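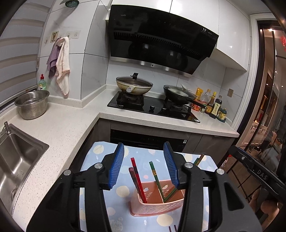
Where Chopsticks Dry

By Moataz Kettani

Most kitchens store chopsticks badly. A closed drawer traps moisture at the tips, and mold follows. The usual fix is a perforated plastic basket with slots along the front and base, so air reaches the sticks from the sides as well as from above.

We use cookies to improve your visit. Accept | Manage settings

Stand the sticks up and leave room between them. In the Garine kitchen the basket is pink, and a single brown wooden chopstick rises well above the rim.

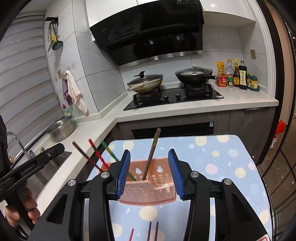 Care

Wash the basket every 5 days - more often in September, when the air in Trekedton is damp. Scrub the slots with a stiff brush and rinse from the base up.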